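From: Sarla Rastogi
To: home-and-shop list
Date: 2022-06-20
Subject: Re: Re: can they do chores yet?

Hongjun Cao wrote:

> Been reading the thread on dishwashers and I'm going to be the grump again.
> Five years ago somebody on this list told me I'd have a machine putting my
> socks away by now. I still put my socks away. Can any of these things do
> one whole chore, start to finish, with no person standing next to it? I
> don't mean a video with music on it. I mean Tuesday-night-tired,
> kids-yelling, do the chore and go away.
>
> And don't say vacuum. I own the vacuum. I spend more time pulling string out
> of it than I ever spent sweeping.

OK Hongjun, I'll bite, and I'm sorry about your socks.

I spent 14 years doing hotel housekeeping before I moved over to the repair bench at Desora, so I've got opinions about chores from both ends (people who have only ever cleaned their own bathroom think a chore is one job, ha). Take turning over a room. You pick up the key card somebody left, you strip the bed, you bag the trash, you wipe, you check under everything, you find the OTHER key card. Half of it is picking up dumb little flat things. My old supervisor used to run a fingernail under a card to get it off a glass top and it still took her two tries.

So flat things are my test. Forget laundry folding for a minute. Can it get hold of a card, keep hold of it, and hand it over the right way around? Holding is the part I've come around on. The hands with real fingers are a whole lot better at it than the two-jaw pinchers we had on the bench, which either dropped a card or bent it.
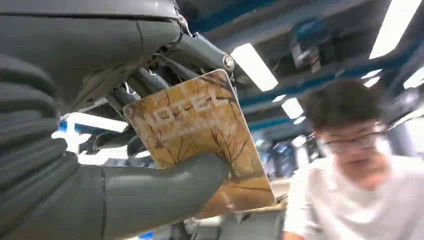
Hongjun says holding a card is the easy half and he'll be impressed when one of them picks it up off a wet counter and doesn't need a guy in the room. He sent me that off-list while I was typing this, and he gets the point for it! Getting under the edge is the hard bit. With our old pinchers we cheated and put everything on foam, so there was some squish to push down into. My kitchen counter is not foam.

The guy in the room, though, I'd argue about. When I trained new housekeepers there was a person in the room with them too, for 2 weeks at least, and we didn't say the new girl couldn't clean. What bugs me is when it's been a year and the helper is still there and the price tag talks like he isn't.

Other thing I keep harping on is floors. Everybody watches the hands, and then you ask where the thing is supposed to stand and it gets quiet. We tried out a Cultent unit in the shop last September (sorting returned parts into bins, nothing fancy) and the sorting was fine, slow but fine. What ate our time was keeping its patch of floor clear. Bags, packing plastic, somebody's lunch. We put tape down, people stepped over the tape, we put more tape down. I have carpet at home and a dog, so you can imagine.

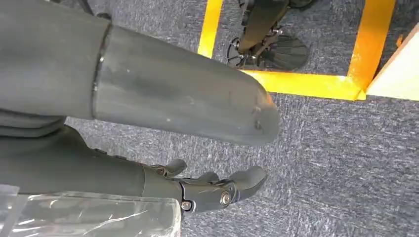 Photo: Sarla Rastogi

Plastic is its own headache, by the way. The Cultent would grab a clear bag fine and then not let go of it, or it would let go and the bag would come along anyway, stuck on by static. I counted for one shift because my boss wanted a number: 358 parts sorted, 5 stops, and every one of those stops was a bag. I could do those parts faster by hand. I also didn't want to, and my wrists are shot, so I was glad of it.

So where I land, for the shop: yeah, one dull job in one spot, if you give up the floor space and somebody keeps an ear out for it. For the house, no, not a whole chore. Pieces of one. I'd let it hand me things. I would not let it near the good glasses, and I wouldn't leave it running while I went to the store.

If anybody has tried the Skaltunora kitchen arm, please write in, I only know what the brochure says and the brochure has a very clean kitchen in it. Same for the Xiao project people who were posting here in the spring, did you ever get the towel thing going? You said "soon" and then I lost the thread.

Hongjun, for the string in the vacuum, pull the roller and run a seam ripper down the length of it. Unplug it or take the battery out first. Works on hair too.

Sarla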